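September 26, 2019
By the Flerau project desk, Jutumholm

The bimanual handover series continued today under the revised protocol. Under this method, the operator's demonstrations are divided at each change of grip, and the control policy is trained on the segments separately. The earlier method used each demonstration whole.

The training set now stands at 1,101 segments. Of the 42 evaluation trials planned for this condition, all were entered in the log before the laboratory closed. Three were set aside under the exclusion rule and will be repeated. The remaining results favor the segmented method, although the difference is smaller than the one reported by the Kemppainen group.

Most failures occurred at the release stage, when one gripper must open while the other keeps its hold. 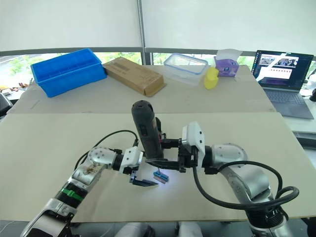

The release threshold will therefore be lowered by two steps for the next condition, and the Colel software will remain at its present version so that the results may be compared. A full report is due in December. Access to the raw logs has been requested and is pending.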